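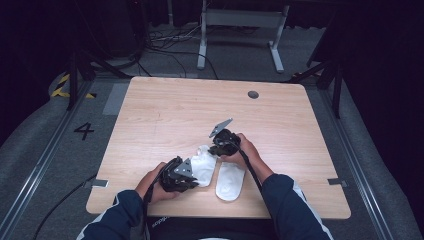
Two white ones on the tan table, sorting day at Rinden

Hi again from the sock corner! I promised Kęstutis Kļaviņa I'd finally put up a gallery page for our little pairing project, so I'm starting it off with the whites, which are the ones I get asked about most (and the ones I like least, if we're talking favorites). Whites all look alike until you lay them down next to each other, and then one toe is rounder or one has gone a bit gray and you're back in the pile again.

I love this table for the job. The wood is pale with a fine grain, the corners are rounded so nothing snags, and there's a little dark gray cable grommet toward the far side that I've lost more than one baby sock down – at home, on my own desk, which has the same kind of hole.

My routine, for anyone who wants it: toes toward you, flatten the crumpled one first, then lay its partner alongside with a bit of bare wood between them. Fold after that. I do 4 pairs, stretch, and go again.

The bag from Stondesov had 145 pairs in it, and the Felluvau one is bigger, so more pictures in September. Colored stripes next – I can't wait!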